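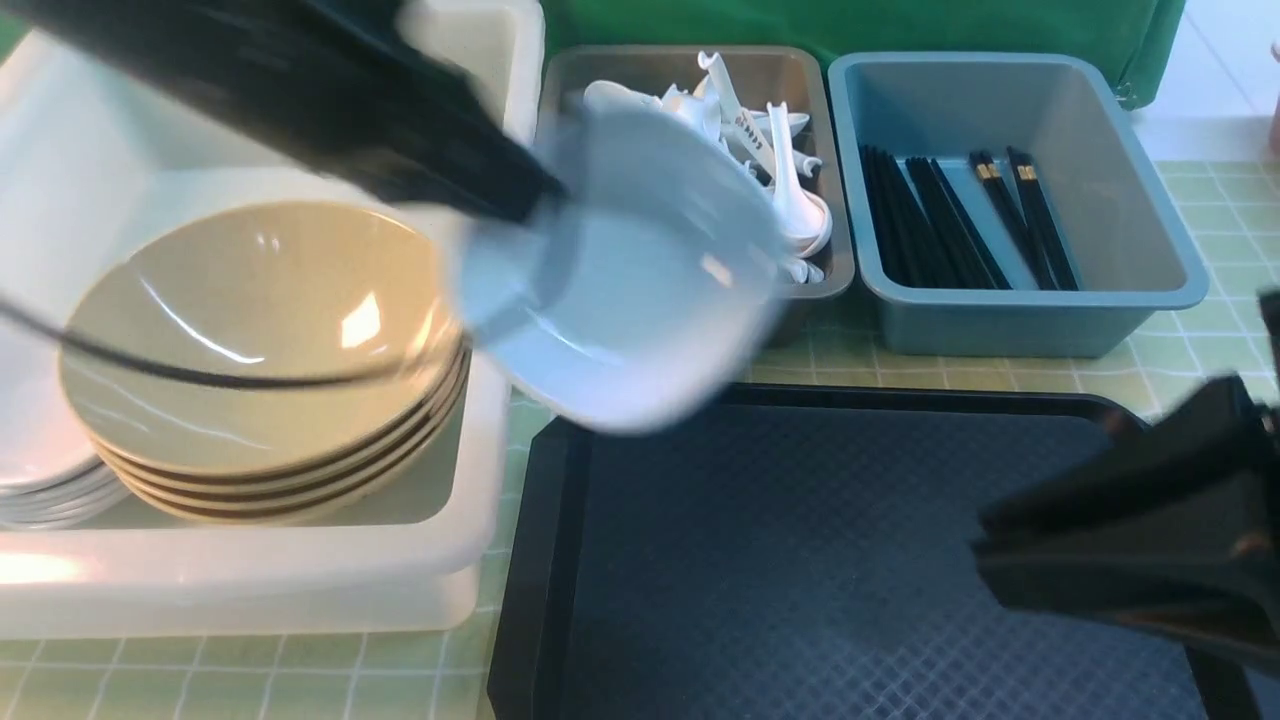 La démo du robot qui met la table, on me la réclame à chaque journée portes ouvertes, et comme les mêmes questions reviennent toujours, je les ai rassemblées sur cette page ! Chez Serra, on a deux bras noirs, un plateau et de la vaisselle de cantine, et on vous laisse regarder de tout près. Le bol bleu pâle, par exemple, passe juste au-dessus des bacs avant d'arriver vers le plateau noir à fond bleu, et c'est souvent là que les gens arrêtent de parler.

C'est quand, la prochaine visite ?
En août, à 18 heures. On prend 44 personnes par soirée, pas plus, la salle est petite (et il fait chaud).

Il faut réserver ?
Oui, par mail, au nom de Gemma Piras. C'est gratuit. Si vous venez en groupe, dites-le-lui dès le premier message, elle vous mettra ensemble.

Combien de temps ça dure ?
Comptez une bonne heure avec les questions. L'an dernier j'ai parlé tellement longtemps qu'Ottavio Messina a dû me faire signe du fond de la salle - je fais des progrès.

Qu'est-ce qui est le plus dur pour le robot ?
Les cuillères ! Tout le monde parie sur les baguettes, moi aussi au début. Mais une cuillère à soupe chinoise, c'est creux, ça brille, ça s'emboîte dans la voisine. 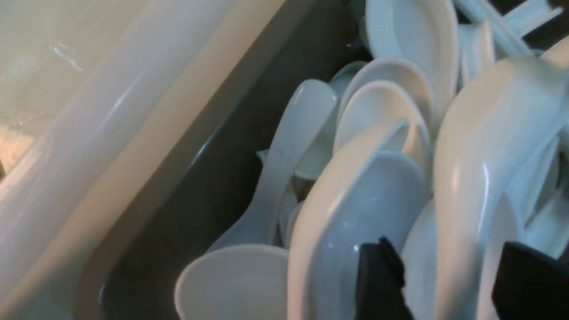
Du coup on a passé presque tout l'hiver là-dessus, et je peux vous en parler très longtemps si vous me lancez. Les assiettes, à côté, c'est des vacances.

Est-ce qu'il casse des choses ?
Ça arrive. On achète la vaisselle par lots de 300 pièces chez Trorken, ça vous donne une idée de notre optimisme.

Les enfants peuvent venir ?
Bien sûr, accompagnés. Ils posent les meilleures questions, en plus.

On peut prendre des photos ?
Oui, sans flash s'il vous plaît, les reflets sur la vaisselle nous embêtent déjà assez comme ça. 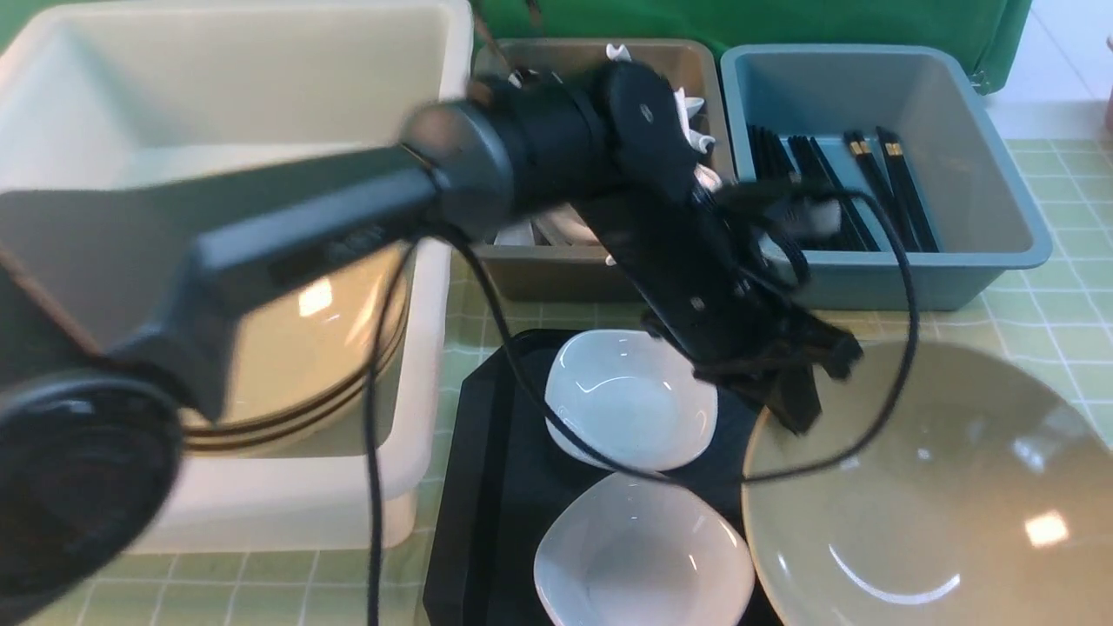

Deux bols carrés sur le plateau, la grande assiette à droite.

Comment venir ?
Bus 78, arrêt Flirkdale, puis la porte verte au fond de la cour. Sonnez deux fois, la première on n'entend jamais.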